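3.2 The bed as a work surface

Beds are poorly served by the literature on housework, which prefers kitchens. Yet of the 3,958 folding episodes reported by households in the Porard survey, most took place on a mattress, including those of respondents who owned a perfectly good table and said so twice.

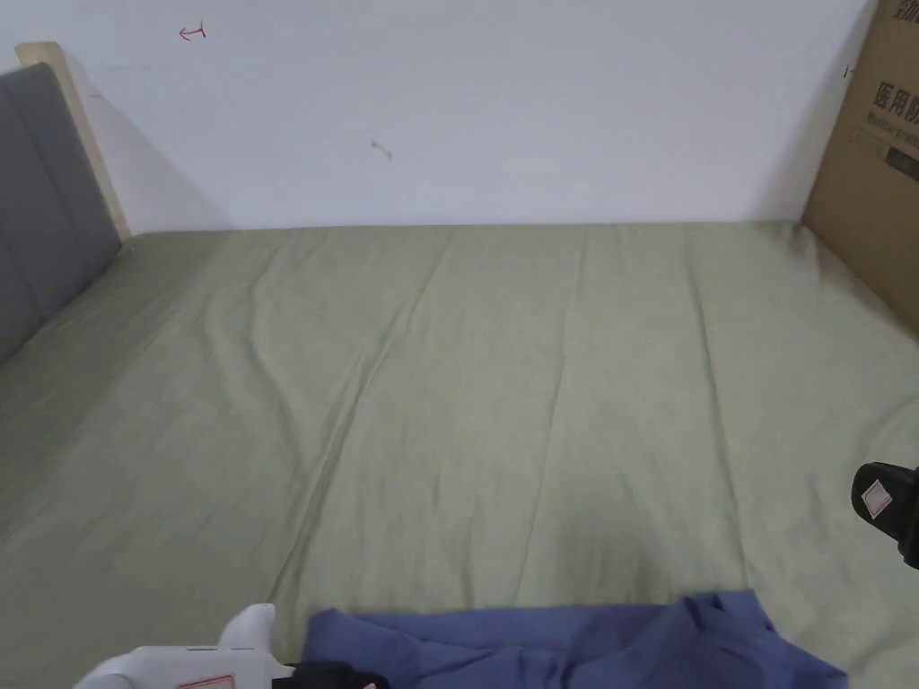

Fitted sheets were treated in our coding as part of the furniture, a decision we came to regret. A surface that wrinkles by itself makes it hard to say when a garment laid on it is flat. The sage-green sheet in Figure 4a lies mostly flat and still has long, soft creases running across it, and a strict coder would fail it. We settled on a 20 mm tolerance for ripples – generous, but we had a November deadline.

Cloth was scored at three points: lifted, spread and folded. The lifted state gave the most trouble, as a sheet of fabric raised into a peak has no agreed top, and the Bullness scale assumes that it does.

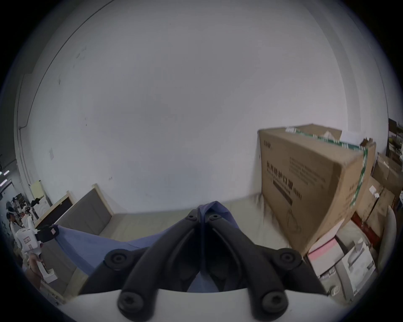
Soriano objects that a bed is simply the largest clean thing in most bedrooms, and that no theory is needed to explain why people put laundry on it. We accept the point and have kept the theory.

Spreading was easier to score. With two corners held apart the cloth declares its width, more or less, and creases can be traced back to the grip.

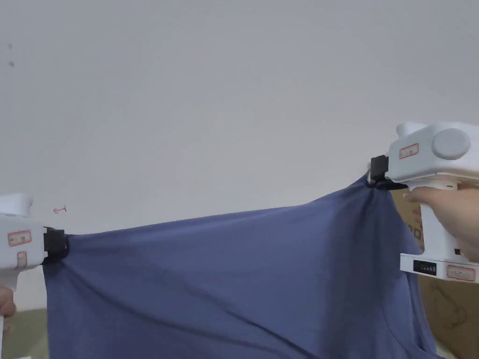 Figure 4. Bed and cloth in the Fludavska room: (a) fitted sheet; (b) blue cloth with a raised fold; (c) dark slate-blue fabric stretched between two held points.

3.3 Agreement between coders

Two coders scored 400 episodes independently and disagreed on 30, nearly all of them over the word "flat".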